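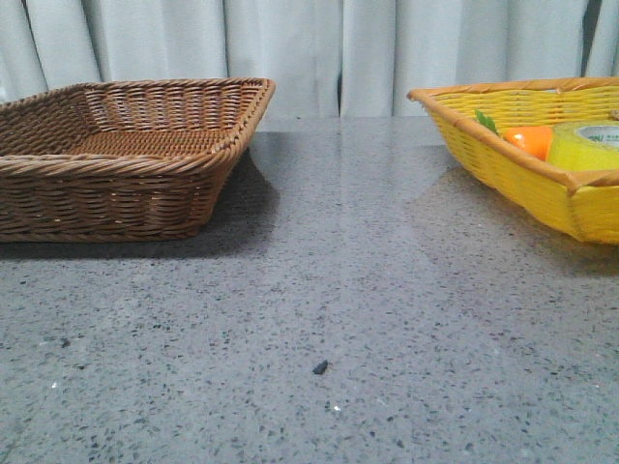 Enikő Bíró wrote to us in May to say she'd bought the brown one for her craft desk, gone back on the Thursday for a yellow one, and was now wondering whether her hallway could do with a pair as well. We'd say it probably could!

Flostinard Woven Baskets, by Ramanen
$23 each, in brown or yellow

These have become a real favourite at our Evdale shop, and we have a soft spot for them ourselves. They're shallow, open rectangular baskets in a tight wicker-style weave, with a thicker rim all the way around and sides that slope in towards the base. The brown is a warm caramel colour, trimmed to match, and the yellow (cheerful on even the greyest morning) has an orange-tan rim. 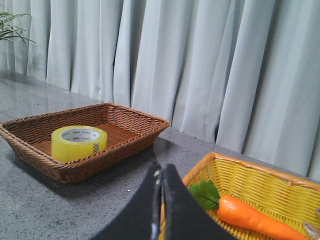 Flostinard in brown, with a roll of yellow packing tape.

Being shallow, they suit the bits and pieces you reach for all day long. Tape, string, labels, the good scissors if you can keep hold of them. A lot of our customers start with one beside the parcels and end up with another by the kettle

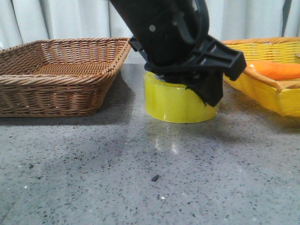 or under the front window for the mail, and we're always glad to hear where they've landed. Each basket weighs 600 grams, so it's no bother to carry from room to room when you're tidying up before visitors. For crumbs and dust, take it outside, tip it over and give it a shake, then wipe the weave with a damp cloth.

The yellow goes down especially well in playrooms, where the toy groceries always seem to need a home.
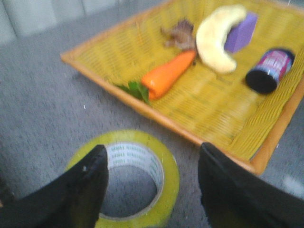

Flostinard in yellow, with toy carrot, toy banana and a small can.

Colours: brown, yellow
Weight: 600 g
Sold singly or as a set of 2, one of each colour
Shipping: allow 7 business days, or collect from the Gál Street counter in Evdale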